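Notebook, mediation practice workshop, Nistbridge
December, entry 2, started 9:15
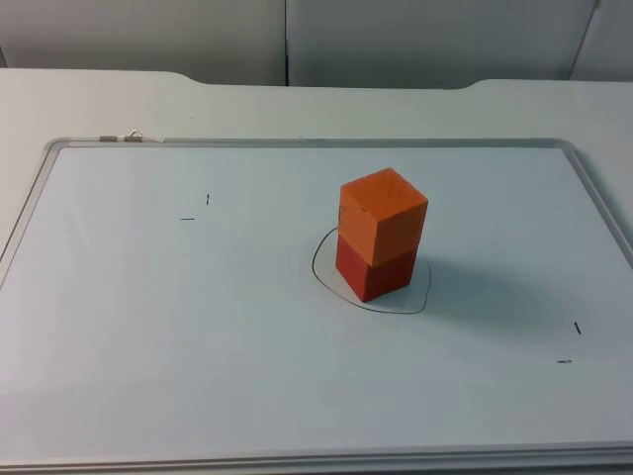 Two cubes stacked on the whiteboard, orange one on top.

Present: Glenys, Ieuan, Iolo, me (Angharad). Gwenllian came after the break.

We ran the Sayce role play again, the one with the late delivery and the unpaid 1,000 dollars. Ieuan was mediator, Glenys was the supplier, Iolo the buyer. Time limit 50 minutes, they finished in 47 with a draft agreement.

What I noted:
- Opening statement is still too long. Ieuan explained confidentiality twice and Iolo stopped listening.
- First private meeting was good. Glenys told him her real worry, it was the next order and not the money.
- He asked permission before carrying this to the other side. Last time we forgot it, so please keep.
- The draft says "payment in reasonable time". I don't accept this wording. We must write a date.

Gwenllian read the draft and thinks clause 2 can be understood in two ways, depending who is "the party". I agree with her. I will rewrite it with the names of the companies.

Question for me: when the buyer became silent, should the mediator wait or go to private meeting? Ieuan waited - it felt very long to me, but Iolo said it was fine for him.

Next: Jendeven case, neighbors and shared parking. Glenys mediates. I still need to print the role sheets.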